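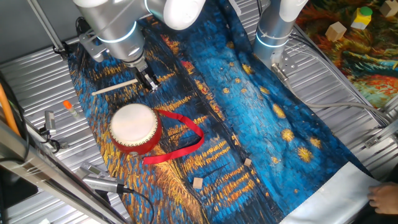

From: Drestton Quilters list
Date: 2023-07-28
Subject: Re: washing big printed panels before quilting?

Hi everybody,

Jumping in on the prewash question, as I've ruined enough fabric over the years to have opinions.

> I bought a big printed panel at the Astirska shop in May and it's
> been sitting folded on my shelf ever since. It's mostly dark blue
> with some yellow and a bit of red. I want to use it as the whole
> center of a lap quilt and just put borders around it. Do I wash it
> first? My sister says yes, the lady at the shop said no, and now
> I'm scared to touch it. Also it has fold lines that will not come
> out no matter how long I iron. Help!

OK so first of all, breathe! It's fabric, it will forgive you. Mostly.

I'm on your sister's side, with one condition. Before the whole thing goes anywhere near the machine, wet a corner with warm water, lay it on a piece of white paper towel and press down hard with your thumb. Do it once on the dark blue and once on the red. If the towel stays white you can wash the panel cold on gentle with a couple of color catchers and stop worrying. If you get pink or blue on the towel, don't wash it with anything else you love (ask me about my cream tablecloth) and soak it by itself in the tub until the water runs clear. My worst one took 8 rinses and most of an evening — a navy batik, of course.

The shop lady does have a point, though. Panels shrink, and they don't always shrink the same in both directions. I had one that started out square and came back 11 inches longer than... no wait, that was the backing, which I'd cut wrong to begin with. The panel lost a little on one side and nothing on the other. So measure AFTER washing and don't cut one single border strip until you have. If your pattern says the center finishes at 32 inches wide and yours comes out a hair under, just add a skinny strip of solid all the way around and trim that down to size. I like gold next to dark blue, but you do you.

About the fold lines: dry ironing just bakes them in. Spray the panel with plain water until it's properly damp, roll it up in a towel, leave it for an hour, then press from the back. Press, don't push! If you shove the iron along you'll stretch the bias and then nothing is square ever again. Half water and half white vinegar works on really stubborn ones, but test that on your corner too.

Somebody asked last time about starch. I used to buy the Skanik spray and I've gone back to mixing my own, mainly out of cheapness. For a big panel I'd go light, let it dry flat, and press again before you baste.

For the quilting itself, if the print has swirls or any kind of movement in it, just follow the lines that are already there. You don't need a marking pen and you don't need a fancy plan. I'd use a dark blue thread through the dark parts and change to something lighter when you get to the yellow. The Kuzmenko cones come in 3,000 yards and I'm still working through my navy one.

Oh, and whoever borrowed the big basting table clips at the last meeting, could you bring them back? I've got a king size waiting and I'm down to clothespins.

Let us know what the paper towel says!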